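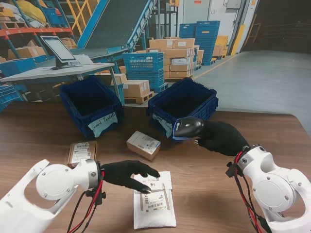 According to Collado, the padded mailer should be treated as a kind of small parcel and only out of habit gets called an envelope. Most postal handbooks take the other side and list it with envelopes. The article uses both words.

A **padded mailer** (also *padded envelope* or *cushioned mailer*) is a flexible mailing bag with a layer of soft material between its outer and inner walls. It is used for goods that are too thick or too easily scratched for a plain envelope but don't need a box, such as books, small spare parts, jewelry, cables and clothing accessories.

## Construction

The outer wall is paper or plastic film. Paper mailers are usually brown, white or a pale gold. Plastic ones come in any color and keep out rain better, though ink and some labels hold to them poorly.

Three types of padding are common:

- **Bubble lining.** Two sheets of film with air sealed between them in small round cells. It is light and cheap, and the cells can burst under a heavy load.
- **Shredded paper.** Ground wastepaper packed between two paper walls. It is heavier than bubble lining and sheds gray dust if the wall tears.
- **Foam or embossed paper.** A thin foam sheet, or paper pressed into a raised pattern. The paper version can go in with household paper recycling in many towns.

The flap is closed with a peel-off adhesive strip, gum, staples or a metal clasp. Staples were once the usual method and are still seen on mailers of shredded paper. Many senders add tape over the flap or down one side, especially on a mailer that has been used before.

## History

Book sellers wrapped their goods in corrugated paper and string well before ready-made padded bags were sold. The first ready-made types had paper padding, and bubble lining followed once the film could be made cheaply in long rolls.

In Prirna, padded mailers came in with the mail-order seed and book trade. The town's Ado paper mill made a shredded-paper model that took its filling from the mill's own trimmings. It was sold in bundles of 200 to shops and in single pieces at post office counters. The mill changed over to bubble lining later on and kept the old model only in its largest size, which was popular with schools.

## Sizes

There is no single system of sizes. Makers in North America mostly number theirs from 0 to 7, with extra small sizes marked by zeros, while European makers use letters. The inside measurement is always smaller than the outside, and catalogs don't always say which one is meant.

The Ado range, which is still copied by smaller makers in the region, used the following inside measurements:

| Size | Width (mm) | Length (mm) |
|------|-----------|-------------|
| Small | 82 | 200 |
| Medium | 200 | 326 |
| Large | 326 | 482 |

The small size was meant for keys and watch parts. It was too narrow for many printed address labels, and senders often wrote the address by hand – sometimes on both sides.

## Labeling and handling

The address label goes on the flat side without the flap, away from the seams. A barcode that runs over a fold or under shiny tape may fail to scan, and the item then has to be keyed in by hand. Old labels and barcodes on a reused mailer should be removed or covered for the same reason.

Padded mailers vary in thickness along their length, which makes them awkward in letter sorting machines. Many postal services charge them as parcels once they pass a set thickness or can't be bent. At the Grutedlow sorting office they were handled in a separate stream for many years, with an extra evening shift in December starting at 6 p.m.

## Disposal and reuse

Mailers made of a single material are the easiest to recycle. A paper wall glued to a bubble lining has to be pulled apart first, and many households put the whole thing in the trash. Shredded-paper mailers were long turned away by paper mills because of the staples and glue – Ado took its own back at the gate, flattened and tied.

A padded mailer in good condition can be used several times. Wear shows first at the corners and along the fold of the flap.

## See also

- Corrugated fiberboard
- Jiffy bag
- Parcel post
- Shipping label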